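Drollasow D2 portable drive review: quick until you ask it to work
06/04/2025

Drollasow would like you to believe the D2 is a portable drive for people who have outgrown portable drives. The box says so twice. It says "studio speed" on the front and "console ready" on the side, and neither phrase means very much once you start looking for a number to go with it.

I've had the 2 TB model on my desk for long enough to fill it, wipe it and fill it again. It's a decent drive. I'm less sure it's a decent buy, and I'm fairly sure it isn't what the box describes.

What you get

The drive, a short USB-C cable, a USB-C to A adaptor and a leaflet. The cable is too short to reach from the back of a tower to the top of a desk, so I used my own for most of this. The case is metal with a rubber band round the middle, and the band collects fluff. There's a white light on one end that blinks when the drive is busy and can't be switched off or dimmed.

It costs £200. The Varkivley Slate, which I've been using as my everyday drive, was cheaper when I bought it and is cheaper now.

Speed

The good part first. On a fast USB port the D2 read at 2,169 MB/s in my usual benchmark, which is more than Drollasow promises in the small print. Big video files come off it very quickly. If you mainly read from your drive, opening old projects or loading a game library, you'll have little to grumble about.

You need the right port, though. The top speed depends on a USB standard that plenty of laptops don't have, including some rather expensive ones, and on those you'll get half the figure at best. Drollasow mentions this on the underside of the box. I'd have put it next to "studio speed".

Writing is where I lost patience. Like most drives of this sort, the D2 has a fast cache which it fills first, then a slower pool of storage behind it. Everyone does this and I don't hold it against them. What I do hold against them is how steep the drop is. Copying a large folder of footage started well, then sagged, then sat at 66 MB/s for the rest of the job. I have old spinning disks that can beat that. The Slate slows down too, but it settles at a speed you can live with.
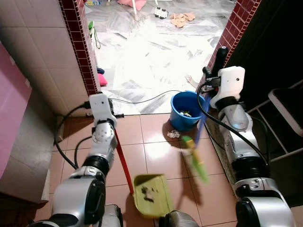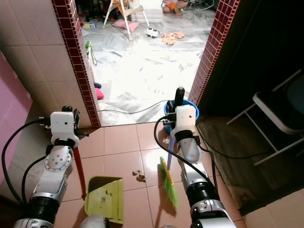
Dustpan duty on the tiles.

I ran the long copy again with the drive stood on its edge, and then again with a desk fan pointed at it, in case heat was to blame. The case stayed cooler with the fan and the slow stretch was every bit as slow. So it's the cache, and a firmware update is unlikely to do much for it.

Small files gave a mixed picture. A folder of several years of photos went over without fuss. Game installs were fine as well, as long as they weren't enormous. I suspect most people who buy this will never hit the wall, but most people don't need a £200 drive either.

The software

There is an app, called Bailly, and you're nagged to install it by a shortcut that comes on the drive. It does backups, password locking and a "health score" out of a hundred. Mine has never moved off full marks, including straight after the worst of the copying, and nothing in the app says what it's measuring.

The backup part works but wants an account. I don't see why a drive on my desk should need my email address. The password lock can be set up without signing in, though the button for that is small and grey and sits under the big blue one.

Removing Bailly left a background process running on my Windows machine until I restarted. The Mac version went quietly.

Anything else worth a look?

The Punalitz Core is the obvious one. It's bulkier, reads more slowly and looks like a bar of soap, but it keeps its write speed for far longer and there's no app at all. I'd take it over the D2 for video work. For general backups I'd stick with the Slate and spend the difference on a longer cable.

If the D2 drops in price by a good bit in June, when Drollasow usually has a sale, it becomes easier to suggest to anyone who reads far more than they write. At full price I'd leave it on the shelf.

Good: very fast reads, solid case, lock works without an account
Bad: writes collapse on long copies, short cable, pushy app, that light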